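Equipment review: Skidlow hand-held gripper kit
Nitcombe College Robotics Club, reviewed by Ayantu Araya, 2026-04-04

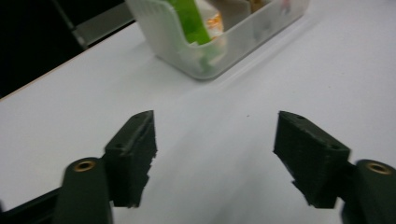
Purpose of the review
The club was asked to advise on a gripper for the August project, in which student pairs teach a sorting task by hand before any of it is programmed. The Skidlow kit was used over eight club sessions by members of the second-year group. The kit was bought at the normal price of £188.

Construction
The fingers are dark green with a circular brass insert near the end of each arm. The pads are separate blocks with a dark, matt surface and rough inner faces. Screw holes in the tops of the pads are easy to reach, and students changed a pad without help after one demonstration. The printed instructions are brief and omit the order in which the rail should be fitted, which cost the first pair most of a session.

Performance
The jaws open wide enough for the packets and small boxes in the sorting task. Grip on card and soft packaging was good. Smooth, rigid plastic was less satisfactory, and thin items lying flat on the table were often missed altogether. The closing action is light, although younger members found the handle tiring towards the end of a session. The Berisha gripper, which the club already owns, is more comfortable but closes less evenly.

Care and spares
Replacement pads are sold in pairs. The rough faces collect dust and should be brushed after use. Riaan Makhubela, who supervises the workshop, has asked that pad screws be checked before each session, as two worked loose during the trial.

Recommendation
The kit is recommended for supervised project work with members in the second year and above. Clubs intending to handle mainly flat or glossy objects should try it before ordering. Rating: four out of five.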